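Search the guide Go

Last updated August 2026

Section 4: Setting up the drip line

Okay, so you've got your Reddy timer on the tap and it isn't leaking (if it is, go back to section 2 and swap the washer). Now for the part I like best – getting water to the citrus pots without standing there with a hose every evening.

1. Lay the main hose out in the sun before you do anything else. I leave mine on the patio while I have lunch, and it goes from stiff and grumpy to nice and bendy.

2. Run the hose behind your pots and pin it down loosely. Don't pull it tight! It shrinks a bit on cool nights and will pop right off the fittings.

3. Punch one hole per pot with the little tool in the kit. Hold it straight. I rushed this on my first set and had to plug half of them again.

4. Push a barbed connector into each hole until you feel it click, then add a piece of thin tubing long enough to reach the pot with some slack.

Note: The kit comes with 17 connectors. I've lost a few in the gravel over the years, so work over a tray.

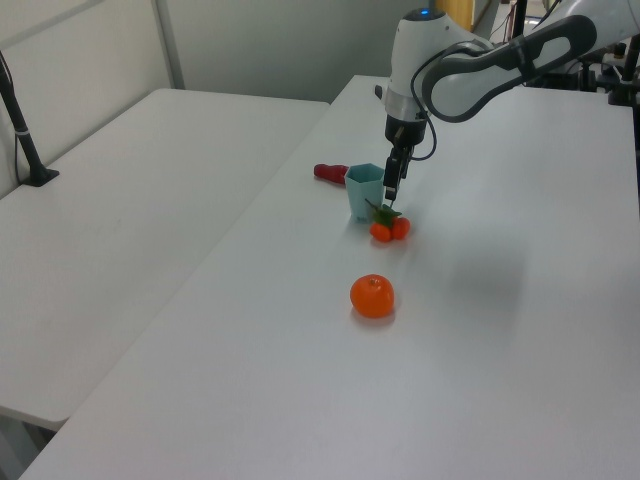
5. Clip a dripper on the end of each tube and stake it halfway between the trunk and the rim. Right up against the trunk is asking for rot, and my friend Sebastian Gavrilă lost a lovely kumquat in Flaltstead that way.

6. Leave the far end of the hose open, turn the water on, and let it flush for two minutes. You'll be amazed at the bits of plastic that come out. Then fold the end over and slide the clamp on.

7. Set the timer. I start at about 4 minutes every morning for small pots and go up from there if the soil feels dry when I stick a finger in.

Caution: Always shut the tap before you pull off a connector. I've had one in the eye, and it stings.

Caution: Bring the timer indoors before the first frost. Mine stays in a kitchen drawer until the end of February – the hose can stay out as long as you've drained it.

If one pot stays dry while the others are fine, take off its dripper and soak it in vinegar overnight. Still nothing? Replace it. The Vurnberg ones fit too, just push a little harder.

Contact | © Demberg Garden Guides | Back to top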